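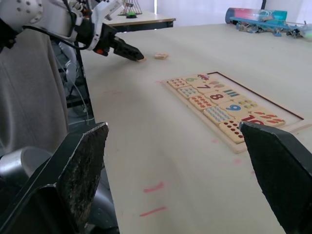 What age is a wooden number puzzle good for?

Most kids start enjoying one somewhere between two and a half and four, and plenty of them are still pulling it off the shelf at six. The younger ones treat the tiles as things to carry, stack and post into boots. The older ones do sums with them. I wouldn't wait for a child to "know their numbers" first. Playing with the tiles is how a lot of them get to know their numbers!

Number Puzzles: Your Questions
Jarnstead Toy Library
Written by Khrystyna Koval, updated January 27, 2026

We lend more wooden puzzles than anything else in the building, and the number ones go out again almost as fast as they come back. I love them. I've been known to finish one at the returns desk when I'm meant to be checking it in. These are the questions families ask me most, along with a few from the childcare centres that borrow in bulk.

My child can count to ten out loud. Why can't they do the puzzle?

Saying the numbers in order is a bit like singing a song. Knowing that the squiggle on the tile is called "seven" is a separate job, and knowing that seven means this many bananas is another one again. All three come along in their own time, often in a muddle, and a puzzle lets a child practise whichever one they're up to. If the counting is solid but the numerals aren't, try putting the tiles out in order yourself and having your child touch each one as they count. Do that for a week of breakfasts and see where you are.

Where should we start, with all the tiles out or just a few?

A few. Leave most of the board filled in and take out two tiles that look nothing like each other. On the board at the top of the page the 6 is green and the 8 is red, so even a child who can't name either of them has something to go on. Once two is easy, go to three, and keep going until the whole row is out on the table.

I like to take tiles out from the end of a row first. There's a lovely long run of numbers leading up to the gap, and you can read along it together with your finger and stop dead at the empty spot. Kids find the stopping hilarious.

Do the colours mean anything?

It depends on the maker. Some sets give each numeral its own colour, and others repeat. With a repeat (a red 8 and a red 10, say) you get a nice little puzzle inside the puzzle, and colour alone won't get your child there. They have to look at the shape. If yours is matching purely by colour, that's fine for now, it's still matching.

We've lost a tile. Do we have to pay for the puzzle?

Please just tell us. We keep a drawer of odd tiles from retired sets, and Matvii Tkachuk, our repairs person, can cut a blank to fit most of the straight-sided boards. Wavy-edged ones take him longer. If it's past saving, the replacement charge is $15, and if the tile turns up behind the couch by August we'll refund it.

Places a tile has been found, according to the notes people put in the box: a gumboot, the toaster, the dog's bed (chewed), inside another puzzle, inside a different family's puzzle.

What's the best surface to do a puzzle on?

A table with a pale, plain top is my favourite, since printed tiles really stand out against it. A low table where a child can stand is even better than one where they have to sit, because they can get around to the other side. Carpet is okay for boards with a rim, and hopeless for interlocking tiles, which won't lie flat and drive everyone mad.

How do I get marker off the table afterwards?

We get this one surprisingly often! Kids love tracing around tiles, and I'm all for it, on paper. For washable marker on a smooth tabletop, try a damp cloth with a drop of dishwashing liquid and go over it twice. Pink and red tend to hang around the longest in my experience. Test anything stronger on a spot no one sees.

Can two kids share one puzzle?

They can, and it goes best if you split the tiles before you start. Give each child half and take turns, youngest first. Or have one child sit with the board and the other be the shopkeeper: "I'd like a nine, please." The shopkeeper has to find it and hand it over. Yevdokiia Kravets runs our Tuesday morning group and swears by this one, and I've watched four-year-olds keep it going for half an hour.
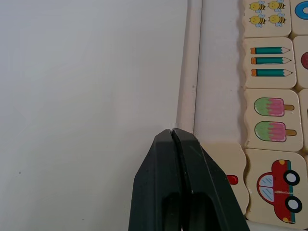 6 min read

What are the tiles with little pictures for?

Counting real quantities, and they're the bit I get most excited about. A numeral on its own is pretty abstract when you're three. Four bees are four bees! You can point to them, buzz at them, and cover one up with your thumb and ask how many are left.

Look at how the bees are set out, too, in two rows of two, like the dots on a dice. After a while a child stops counting that one and just sees four. The tile with the three pencils gets there even sooner for most kids. Grown-ups do this all day long without noticing, and you can help it along by asking "how many, quick?" and covering the tile again.

If you want to make more of it, go and find the real thing. Three pencils from the jar, lined up beside the three on the tile. Bees are trickier, so we use buttons.

Are wavy edges harder than straight ones?

A bit harder on the hands, easier on the eyes. Straight-sided tiles drop in wherever there's room, so a child can put them all in the wrong order and the board won't object. Wavy ones have to meet their neighbours properly. That can be frustrating for little fingers, especially if they try to slide a tile in from the side. Show them how to lower it from above and give it a gentle pat.

If a tile feels tight, bring it back and let Matvii have a look. Please don't sand it at home. We've had some very well-meant sanding.

How do I clean a wooden puzzle?

Wipe it with a barely damp cloth, dry it straight away with a tea towel, and leave the tiles spread out overnight before you stack them back in the tray. No soaking, no dishwasher, no sunny windowsill. Crumbs collect under the rim of a shallow tray, and a dry pastry brush gets them out beautifully.

For mystery stickiness, a little white vinegar in warm water on the cloth. Keep it off the printed side as much as you can.

My child only wants to do the same puzzle, over and over. Should I swap it?

Renew it! Repeating a puzzle is where a lot of the good stuff happens. You can change the game slightly if you're the one going spare:

Do it backwards from ten.
Do it with eyes shut, by feel, for the boards with shaped tiles.
Hide the tiles around the lounge room and fill the board as they're found.
Turn all the tiles face down and flip one at a time.
Make a deliberate mistake and wait to be told off.

The last one never fails. Put the 9 where the 6 goes and look terribly pleased with yourself.

Is it all right to help?

Of course. Turning a tile the right way up and leaving it near its spot is good help, and so is saying "try spinning it". I try to count slowly to myself before I step in, and I still jump in too early most days.

How long can we keep one?

Three weeks, with two renewals if there's no one waiting. Centres can borrow for a full term. Members can have four puzzles out at a time, and you're welcome to mix number sets with jigsaws and stackers.

Do you take donated puzzles?

We'd be thrilled. Complete sets are best, but we'll take incomplete ones for the odd-tile drawer. Pop a note in saying what's missing so we don't spend an afternoon hunting for it. Anything with flaking paint has to go elsewhere, sorry.

I have a question that isn't here.

Ask at the desk, or leave it in the suggestion book beside the scales. Stefaniia Pylypenko looks after bookings and can tell you what's in and what's out. Puzzle questions come to me, and I'll usually have one open in front of me when you find me.

Related pages: Joining and fees / Borrowing for childcare centres / Jigsaws by age / Report a missing piece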